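FOR IMMEDIATE RELEASE
Thursday, October 29, 2026

Putard 2 is out, and old accepted answers finally have somewhere to go

Hi all! Shalini Upadhyay here, from Judesum. I look after the community side of Putard, our question-and-answer software, and I've been allowed to write the release notice myself this time, so it's going to be a bit longer than the usual one and there'll be more brackets in it.

The news first. Putard 2 is available from today for every site we host, and as a download for anyone running their own copy. The big new feature is called Second Look. It lets a community put an accepted answer back up for review when it's gone stale, without deleting it, without a fight in the comments, and without taking a single point off the person who wrote it.

If you've ever helped run a Q&A site you'll know the problem already. Somebody asks how to do a thing. Somebody else gives a lovely clear answer, the asker ticks it, and everyone goes home. Then the software being asked about changes its menus, or drops a setting, or gets a whole new way of doing that thing, and the ticked answer sits at the top of the page being wrong with great confidence. The asker hasn't logged in for years. The person who wrote the answer has a new job and a baby. A better answer turned up ages ago and it's sitting underneath with a handful of votes, and new people never scroll down to it (why would they? there's a big green tick further up).

We've had this complaint for as long as we've had a forum. The old way to handle it was to leave a comment saying "this doesn't work any more", and then other people would leave comments saying "works for me", and by the end you'd have a little museum of arguments hanging off an answer that still hadn't moved. Some sites let moderators untick things by hand. That made moderators very unpopular very fast, and I say that as someone who did it for a while on a home networking board and got some truly colourful mail.

How Second Look works

Any member with 200 points can ask for a Second Look on an accepted answer. You have to pick a reason from a short list (out of date, unsafe now, a better answer exists, only true for one version) and write at least a sentence explaining yourself. The answer stays exactly where it is while the request is open. It gets a small grey note beside the tick saying that people are checking it, and that's all a passing reader sees.

The author and the asker both get a message. If either of them turns up and fixes the answer, or moves the tick, the request closes and we all move on. They have 45 days to do it. We argued about that number for a long time! I wanted it shorter, Peter wanted it longer, and neither of us is completely happy, so I suppose it's fair.

If the time runs out, the request goes to reviewers. Seven members who haven't voted on or commented on the question are asked to look at it, and if most of them agree, the tick is moved to the answer they choose, or simply marked as historical. A historical answer keeps its text, its votes and its author's name. It also keeps its link, so anything out on the web that points to it still lands in the right spot, with a line at the top telling people there's something newer further down.

Nobody loses points from a Second Look, ever. The answer was right when it was written, and people should keep what they earned for it.

What Peter reckons

Peter Beneš built most of this, and I asked him for a proper quote. He sent me a message that said "it's good, tell them it's good". I went back and asked again.

"The difficult part was the links," he told me the second time. "Moving a tick is one line of code. Making sure a page written years ago still makes sense when someone arrives halfway down it from a search result — that took most of the year. I also want to say that the review queue is quick now, because the old one was slow and that was my fault."

So there you are.

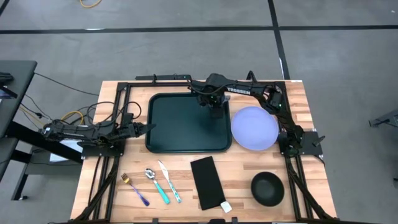
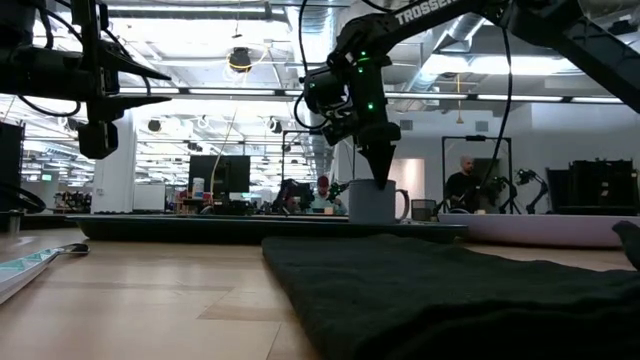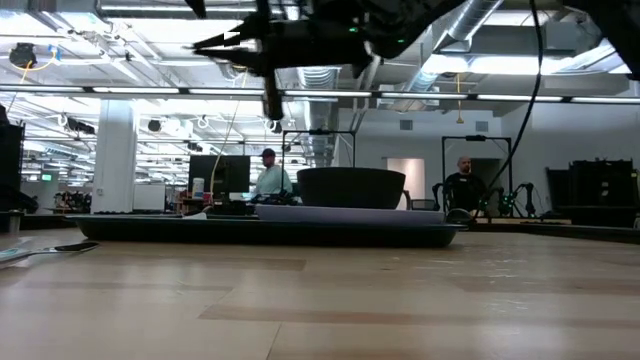
Black robot arms over a wooden tabletop. Photos: Judesum

Who's been trying it

Biverov, the hobby electronics community, has had Second Look switched on since February. They were the ones nagging us the hardest, so it seemed only right that they got the rough version first. And it was rough. The first build sent the author a fresh message each time anybody commented on a request, and one very patient member told us her inbox looked like it had been kicked down a hill. That's fixed. You now get one message when a request opens and one when it closes, and you can turn off the second.

The Biverov moderators also asked for something we hadn't thought of, a way to say an answer is still right but only for older gear. Plenty of people there are repairing old equipment and they want the old answer, thanks very much. That's where the "only true for one version" reason came from. When reviewers agree to it, the answer gets a version label and keeps its tick, and a second answer can be ticked alongside it for the newer version. I think it's my favourite bit of the whole release, and I can't take any credit for it.

Singhal, who run the hosted help boards for a few small accounting packages, came on later and used it quite differently. They have tax rules that change every year, so whole batches of answers go off at once. For them we added bulk requests, which only moderators can open, and only on a tag. If your site doesn't need that, leave it off. It's off to begin with anyway.

Other bits in Putard 2

The editor remembers your draft if you close the tab by accident. Yes, finally. I know.

Tag pages can have a short welcome note at the top, written by the community, with its own edit history.

Search puts version labels next to results, so you can see which answer matches your setup before you click.

Moderators can leave a private handover note for each other on a question. It disappears when the question is settled.

The dark theme has been redone and the links in it are now a colour you can read.

We also took out the old "answer of the week" box. Hardly any sites still had it turned on. If yours did and you miss it, write to me and I'll help you set up something similar with a pinned post.

Getting it

Hosted sites get Putard 2 over the next few days and there's nothing you need to do. Second Look is switched off until an administrator turns it on, under Community and then Review. Please talk to your members before you flick the switch! Put up a post, let people ask questions, maybe start with a single tag and see how it feels. Sites that did it that way during testing had a much calmer time than the one that turned it on late at night (you know who you are, and we still like you).

If you run your own copy, back up first, then follow the upgrade notes that come with the download. You'll need to rebuild the search index afterwards, and on a big site that can take a good while, so pick a quiet evening.

Second Look is part of the normal Putard licence. There's no extra charge and no special plan for it.

About Judesum

Judesum makes Putard, question-and-answer software for communities that look after themselves. We're a small team and we read the forum every day.

Media and community contact

Shalini Upadhyay, Judesum. The quickest way to get me is the "Write to Shalini" link on the Judesum press page. If you want to talk to Peter about the links, ask me and I'll find him for you, but do set aside some time for it.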